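What Is a Proverb?

Do you know a grandmother, an uncle or a teacher who always has a short sentence ready? You run too fast, you fall, and they say: "More haste, less speed." This kind of sentence is called a proverb.

A proverb is a short saying that many people know by heart. It gives advice, or it tells us something about how people behave. Usually we don't know who said it first. It went from mouth to ear for a very long time before somebody wrote it down.

A quotation is a little different. With a quotation we know the name of the person, and we should write this name under the words.
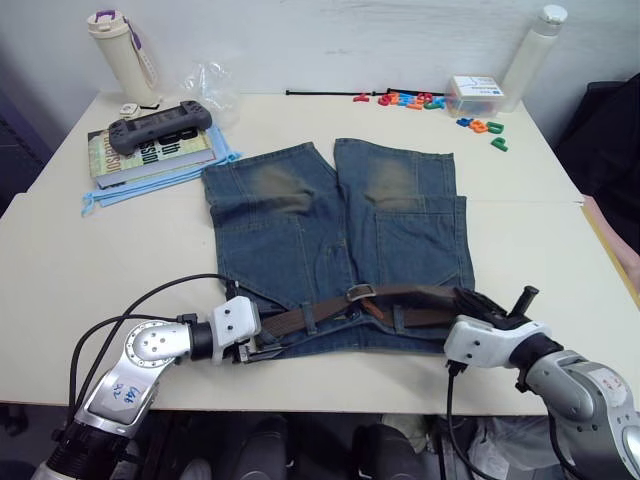 Most proverbs have two meanings. The first one is simple. "A stitch in time saves nine" speaks about sewing: mend a small hole today with one stitch, and you will not need nine stitches next week. The second meaning is bigger. It can be about homework, or a quarrel with your friend, or a bicycle tyre which is losing air. Repair the small trouble while it is still small.

Why do we remember them so well? Look at the sounds. "A friend in need is a friend indeed" has a rhyme in it. "Look before you leap" has two words starting with L. Many proverbs also have 2 halves, like a seesaw — "Out of sight, out of mind."

Sometimes proverbs disagree with each other! One says "Many hands make light work", and another says "Too many cooks spoil the broth". Both can be right. It depends on the work, and also on the cooks.

In our school in Cenitz the children made a proverb book called Vadik. They asked at home, in every language which is spoken there, and they collected 215 sayings. The oldest person they asked was Dorota Malinowski.

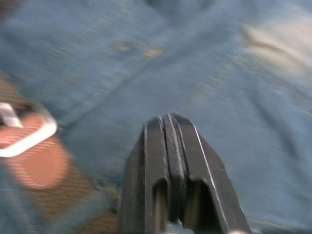
Cempaka Santoso wrote to us that in Indonesian there is a saying, "Sedikit demi sedikit, lama-lama menjadi bukit", and it means that little by little, it becomes a hill. Her children say it when they save coins.

Now you can try. Ask 10 people for their favourite proverb and write down the exact words. Then ask each person when they last used it. Younger children can draw the first meaning on one side of the paper and the second meaning on the other side.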